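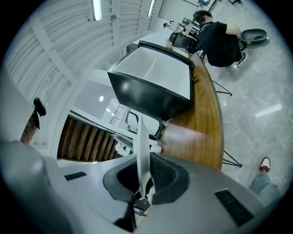 Onel's new planner learns when to give up

Romico, the software outfit behind the Onel manipulation stack, put out version 4 of its grasp planner on Tuesday, and the headline feature is that it quits sooner.

The previous release, which came out in January, was admired for its persistence by everyone who did not have to stand next to it. Given a target it couldn't reach, the planner would propose a path, reject it, propose a slightly different path, reject that, and carry on until somebody pressed the stop button or went home. In one log that Romico has published, with what must count as good humor, it made 729 attempts to get behind the same cardboard flap.

Version 4 has a budget. By default the planner gets 200 candidate paths per grasp, after which it must hand back the best of a bad lot or report failure with a reason attached. The reasons come in plain words. "Target blocked" is one. "No view of far edge" is another. The old release offered an error code and a link to a documentation page that had moved.

Most of the work went into perception. The wide-angle lenses people like to mount near the fingers bend straight edges into curves, and the old pipeline flattened the whole picture before looking for anything in it. That was slow, and it smeared whatever sat near the rim. The new one finds edges in the raw view and corrects only the patches it cares about. Romico says boxes and trays with shiny outsides gain the most from this, having previously been seen as two objects, or as a hole.

The finger model has been redone too. Soft fingers bend when they touch something, and the planner used to treat each one as a rigid stick, then act surprised. It now carries a small table of how far a given finger gives under load. Users fill in the table themselves by pressing the finger against a kitchen scale and typing in the numbers. The manual devotes 4 pages to this and recommends a chair.

Training data for the edge finder came from Kiko, a set of 2,000 short recordings made with hand-held grippers in ordinary rooms. The release notes list the leftover problems by room feature, and the list reads like a complaint to a landlord: polished floors, strip lights, stairs with gaps between the slats, anything round with a dark border. Reflections on stone floors are still sometimes reported as low tables. A fix is promised for the next point release, as it was for the last one.

Early users have been mostly kind. Talebi, a small integrator that builds tote-handling cells, ran the beta on two of its lines and says its operators like getting an answer they can argue with. It has also asked for a way to turn off the new status chime, which plays two falling notes each time the planner runs out of budget and can be heard over a compressor.

The chime can be turned off by editing a config file. The setting is called "optimism" and takes a value of true or false; false is silent.

Onel 4 is free for research use. Commercial licenses carry over from the January release, but saved workspaces do not, and the conversion tool handles only one file at a time. Romico says a batch mode is being planned.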